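Have you ever pulled a sweater out of the drawer, held it up to your nose, and wondered where it came from before it was yours? Most of us think of clothes as coming from a store, or from an older cousin, and that's true as far as it goes. But the story goes a lot further back than that, all the way to a field or a hillside, and it's a lovely long story, so get comfortable!

## It starts with fluff

Lots of our clothes begin as something soft and fluffy. Cotton grows on a bushy plant. When the seed pods (they're called bolls) get ripe, they pop open, and out comes a white puff that looks a bit like a tiny cloud stuck on a twig. Wool grows on sheep, of course, and it grows back every year after the sheep has had its haircut.

If you pull a little tuft of cotton apart with your fingers, you'll see it's made of thin hairs. Those hairs are called fibers. One fiber by itself is so weak that you could snap it without trying. 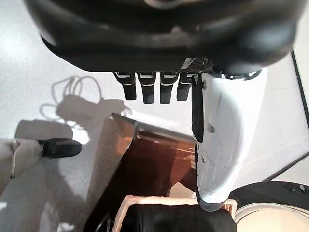 *Four fingers in a row, next to something white.*

## The magic of twisting

So how do weak little hairs turn into pants you can climb a tree in? People twist them! Twisting makes the fibers grab hold of each other, and the harder you pull, the tighter they hang on. A long twisted string of fibers is called yarn, and making it is called spinning.

You can try this at home with a cotton ball. Pull it gently until it gets long and thin, then roll it between your finger and thumb, always in the same direction. Now give it a tug. It's a good deal stronger than it was, isn't it?

## Over, under, over, under

Once you have yarn, there are two main ways to turn it into cloth.

**Weaving** uses two sets of yarn. One set is stretched out straight, and the other goes over and under, over and under, all the way across. Bed sheets and jeans are woven.

**Knitting** uses loops. Each loop is pulled through the one before it, and because loops can stretch, knitted clothes stretch too. That's why a T-shirt goes over your head so easily (unless you've got your arm in the neck hole, which happens to everyone).

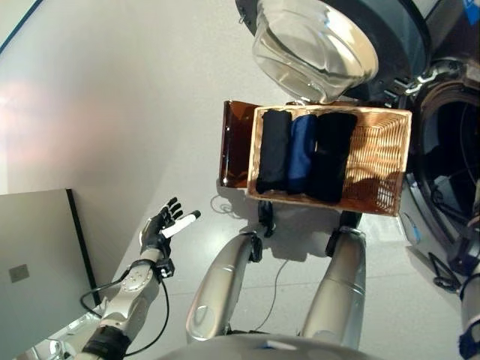
Now go and find a T-shirt and look at it really, really closely, with a magnifying glass if you have one. You should be able to spot rows of tiny V shapes, and every V is part of a loop. Then look at a pair of jeans. The lines there slant, like rain on a windy day, and that slanted kind of weaving is called twill.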